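Speaker notes: Andura hand-held gripper kit, review talk
Hullargate, September 19, 2024

Slide 1. Scope. We had the Andura kit on loan through August. I cover the hardware, the recording workflow and the Jaunzems service plan. Pricing is left for questions.

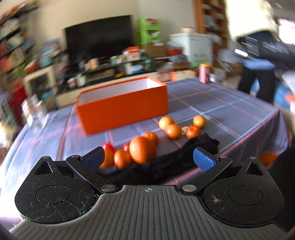
Slide 2. Task set. Pick and place, household items, one table. 15 tasks, 20 runs of each. Operators had 11 minutes of training, taken from the supplier's own script. Say clearly that none of them had used a gripper before.

Slide 3. Two-unit work.
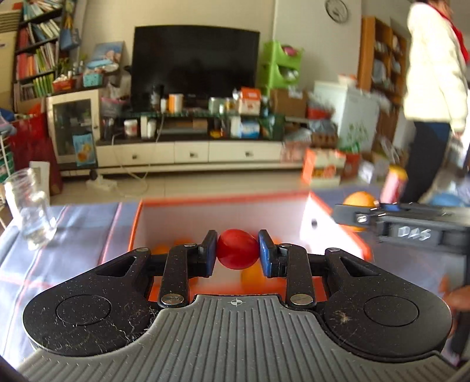

Pairing is the main selling point of the kit, so spend time on this slide. Both units share one clock and the files are joined on upload. Reach is the limit when two people work over the same box: one unit has the red ball between its blue pads while the second comes in from the right, and the operators have to agree who goes first. Mark each unit by hand before starting. The supplied labels are too small.

Slide 4. Pads and upkeep. Pads are a push fit and can be changed without tools. The housings pick up lint; wipe them down between sessions. Pivot screws need checking once a week.
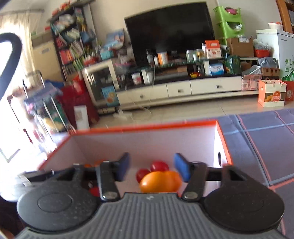 Slide 5. Software. Skullness handles sorting and export. Export stalls above 3000 clips per batch. Jaunzems has confirmed the fault and given no date for a fix. Workaround: split by task.

Slide 6. Verdict. Buy two units, skip the service plan for the first year. Take questions on pricing.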